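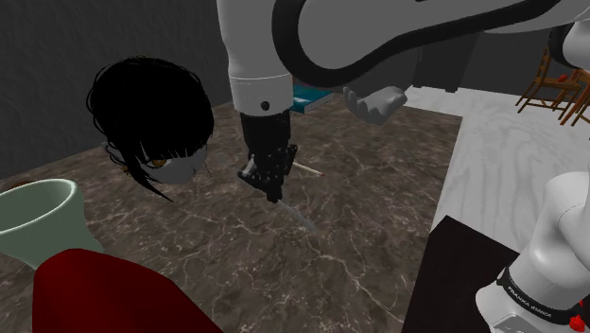

The Pakzad cell is a simulated tabletop station for one robot arm, and I've been the person setting it up and looking after it for long enough that I keep this article going on the Narnville wiki. It has a single white arm on a pedestal at the edge of a marble countertop, with a black band around the base that reads FRANKA EMIKA over and over, and a black gripper that does all the fiddly stuff. A thin translucent blade, like the one down near the marble in the render, is about the most annoying thing you can ask it to hold – more on that further down. The rest of the layout (the doll-like head with the big black bangs, the green vase, the teal book at the back) comes out of the prop library and can be swapped whenever you like.

Background

Pakzad started as a spare layout inside Trurura, the scene builder most of us at Narnville use. The first version had a plain gray table and 26 props, and it crashed if you looked at it funny. The current library holds 227 props and is a lot friendlier! The name comes from the old project folder, and renaming it would break every path in the config, so Pakzad it stays.

Setting up the cell

Load the room first, then the countertop, then the arm. I've tried it in other orders and always ended up with a base floating a hair above its stand, which you won't notice until the arm starts to wobble for no good reason. The base has to be locked to the dark block under it, and the block has to be locked to the floor. Check both in the Trurura tree view (the little padlock should be closed).

Next, run the joint sweep. The arm has 7 joints and the sweep takes each one out to its limits and back while the props are hidden. If a joint stops early, look for a leftover collision shape from an earlier layout. I once spent a whole evening chasing a "bad motor" that was an invisible box somebody had parked next to the elbow.

Then bring the props back and let everything settle before you save. Rounded things like the vase are usually fine. Hair is the slow one – loose strands want their own settle pass, and I turn their contact with the gripper off unless the task needs it.

Gripper care

Most of my repair time goes into the gripper. Fingers drift apart by tiny amounts after a lot of grasps, mostly from rounding in the saved poses, and after a while they no longer meet in the middle. The fix is to open the hand all the way, zero both fingers, close it on nothing and save that as the new rest pose. I do it every 65 runs. You could stretch it, but I've been sorry whenever I did.

Thin tools need extra love. The physics engine hates a flat blade, and with the stock settings it will either slip out or shoot off across the room like a watermelon seed. What works for me is a thicker collision shape than the one you see, more friction on the finger pads and a slow close. Drop the step size as well if the tip has to work close to the marble.

Common faults

Arm shakes at rest: base lock is open, or the gains were copied over from the Ikunholm cell, which has a heavier hand.

Tool sinks into the countertop: the marble has lost its collision layer. Reload it and settle again.

Prop jumps at startup: two shapes overlap. Lift one a little and save.

Gripper reports closed but holds nothing: zero the fingers as described under gripper care.

Version notes

The slow close became the default on January 27, 2021. Layouts saved before then keep the old fast one, so open the hand settings and switch it over yourself. The friction page is getting a rewrite in February, and I'll move the blade settings over there once it's up.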